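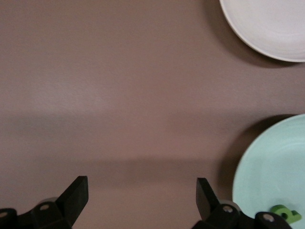 Débarrasser la table : ce qu'on peut confier à une machine, et ce qu'on garde pour soi

On me pose la question presque chaque semaine depuis que j'ai parlé ici des robots de cuisine : alors, quand est-ce qu'ils vont débarrasser la table à notre place ? Je comprends l'impatience, je la partage même (surtout le samedi soir, quand tout le monde a disparu au salon comme par enchantement !), et j'ai donc passé une bonne partie de l'hiver à lire, à regarder des démonstrations et à embêter gentiment les gens de chez Kevia, qui travaillent sur un bras à pince pour la maison.

Ma réponse, pour l'instant, tient en deux mots : pas encore. Mais il y a du mieux, et surtout il y a des astuces à prendre, même si vous n'avez chez vous qu'un lave-vaisselle et deux mains.

Les assiettes, d'abord. Une assiette ronde posée à plat, c'est un cauchemar pour une pince. Le bord est bas, les doigts doivent passer dessous ou pincer le rebord juste comme il faut, et la table n'aide pas du tout. Lors de la démonstration que j'ai suivie en janvier, le bras a mis 72 secondes pour déplacer une seule assiette creuse. Les petits objets un peu épais lui convenaient bien mieux : une éponge, un bouchon, un jouet d'enfant oublié au milieu du repas. Ma grand-mère aurait fini la vaisselle et commencé le café.

J'en ai tiré une habitude que je vous recommande : avant de débarrasser, on vide les assiettes de tout ce qui n'est pas de la nourriture. Jouets, lettres en plastique, élastiques, capsules, tout part dans un petit bol au bout de la table. Chez nous, on a retrouvé une lettre de l'alphabet dans le filtre du lave-vaisselle Tullow, et le dépannage m'a coûté 90 euros. Je m'en souviens encore très bien.

Ensuite, laissez de l'espace. Les machines aiment avoir un couloir libre autour de ce qu'elles attrapent, et nous aussi, à vrai dire. Deux assiettes écartées l'une de l'autre se prennent d'un geste, alors que trois assiettes qui se chevauchent finissent toujours par tinter. Je mets la vaisselle à débarrasser d'un seul côté et je garde l'autre moitié de la table nue – le coup d'éponge se donne là en premier, et on peut y poser le plateau.

Pensez à la lumière. Une suspension placée derrière vous jette votre ombre en travers du plateau, et sur une table mate, dans les bruns ou les mauves, les miettes disparaissent complètement. Les caméras des robots peuvent se faire avoir de la même façon. Passez de l'autre côté de la table, ou allumez une lampe basse sur le buffet : la lumière rasante montre tout, y compris ce qu'on aurait préféré ne pas voir.

Pour nettoyer un plateau mat, de l'eau tiède, une goutte de liquide vaisselle, un chiffon microfibre bien essoré. Pas de poudre à récurer, pas de face verte de l'éponge, qui laisse des traces brillantes impossibles à rattraper. Le savon en paillettes Czarnecka marche bien aussi, à condition de rincer deux fois.

Et acheter un bras robotisé, alors ? À l'atelier Flemham, où l'on assemble de petites pièces de quincaillerie, on m'a dit que le leur réussissait 81 prises sur 90 – mais toujours la même pièce, toujours au même endroit. À la maison, rien n'est jamais au même endroit. Je garde mes sous pour le moment, et je continue d'empiler les grandes assiettes dessous, les petites dessus, les couverts à part dans un verre. Si vous avez déjà une de ces machines chez vous, racontez-moi en commentaire comment elle s'en sort avec les assiettes creuses, ça m'intéresse beaucoup !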